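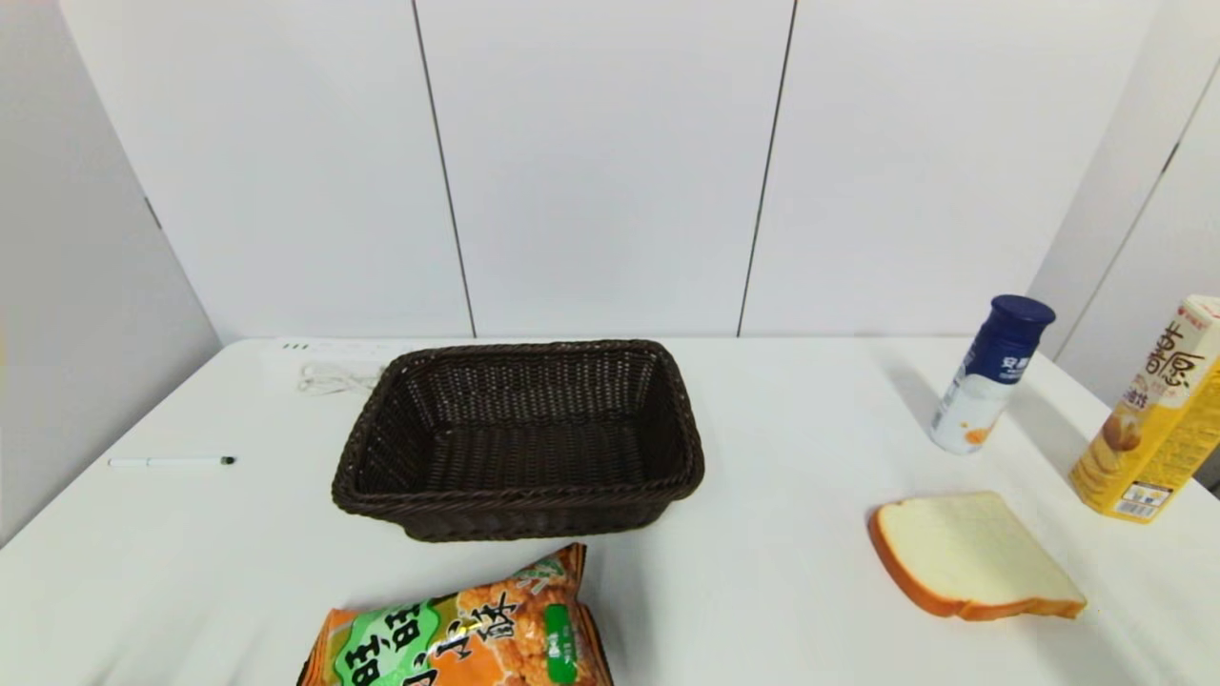 Nellel snack boxes: frequent questions

When do you deliver?
Every Thursday, before 10 in the morning. In September we start also in Fagerlund.

Can I change my order?
Yes, until two days before the delivery. Please write to us — the phone is often busy.

Do you have snacks without nuts?
We have 156 products, and many are without nuts. Please read always the label.

How can I pay?
By card or by invoice. The invoice comes from Itine, our parent company.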